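Tabletop Small-Object Trials: Setup and Conduct

Bench procedure, Carnholm lab. Maintained by Yesenia Condori. Last revised 24th April.

Scope

This page covers grasp and place trials with stationery-sized items on a fixed table, using one or two arms with parallel grippers. It does not cover walking trials, tool use, or anything heavier than 200 grams. For those, see the Flurncombe procedure.

The rules marked "must" are conditions for keeping the trial data. The rules marked "should" can be waived by the session lead, with a note in the log.

Before powering the arms

1. Clear the tabletop of everything not on the object list. Tape scraps and loose caps count as objects.

2. Check the floor marks against the layout sheet. Replace any tape that has lifted. New tape must go exactly over the old line, and the old tape must come up first.

3. Run a hand along each cable from the wrist back to the first tie point. There must be enough slack for full wrist rotation. A cable may rest on the table during a trial if it stays outside the reach of both grippers.

4. Tighten the screws on the finger mounts. Use the short hex key and stop at the first firm resistance. Over-tightening has cost us two mounts.

5. Wipe the inner faces of the fingers with a dry cloth. Do not use solvent on them.

6. Confirm that the stop button works. Press it, check that the drives drop out, reset it, and write the operator's initials in the log.

People and positions

One person operates and one person holds the stop button. These must be different people. The stop holder does not handle objects, take notes, or talk on the phone while the drives are live.

Anyone near the table wears closed-toe shoes and keeps long hair and lanyards secured. Hands stay off the tabletop while the drives are enabled. To reposition an object, disable the drives, say "drives off," wait for the stop holder to repeat it, and then reach in. The call is made every time, including for a pen that has rolled a short way.

Arm limits

Set the tool speed limit to the "bench" preset. Grip force starts at level 2 for pens and markers. Raise it one level at a time, and only after a logged slip. Level 9 is the ceiling for this procedure. Printed barrels mark easily above it, and a marked barrel changes how the object looks in later trials.

With two arms over the same container, only one gripper may be below the rim height at a time. The other waits open and clear of the lid. The Usuga controller does not enforce this, so the operator has to.

Handling pens and markers

Cap every marker before it goes on the table. Grip the barrel, never the cap alone.

For an upright hold, close on the lower half of the barrel and keep the fingertips level with each other. Pause before lifting. If the barrel leans during the pause, open and start again. Do not correct the lean by turning the wrist.

For hinged cases, open the lid fully before the first trial and leave it open. The lid angle should be the same at the start of each run. Small contents go back to their listed compartments between runs.

Logging

Record the object, arm, grip level, and result for each attempt. Use "held," "slipped," "dropped," or "stopped." Write "stopped" for any press of the button, whatever the cause. Failed attempts stay in the log. A set is complete at 3,000 logged attempts, after which the fingers are inspected and their serial numbers are copied to the Follness register.

Questions about waivers go to Idrisa Tanui.
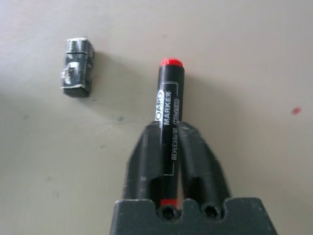
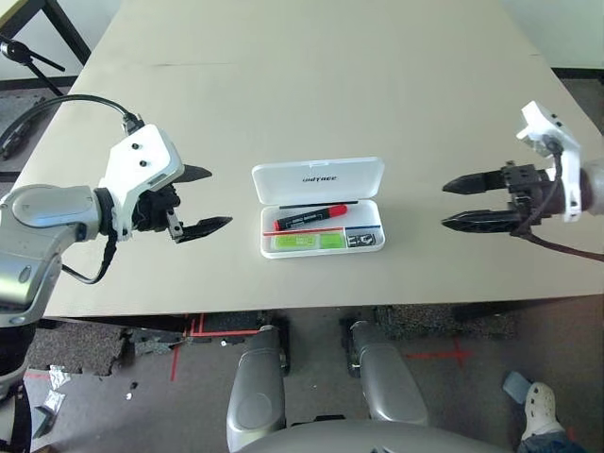
Marker held between the gripper fingers (first picture); open pencil case with a gripper on either side (second picture).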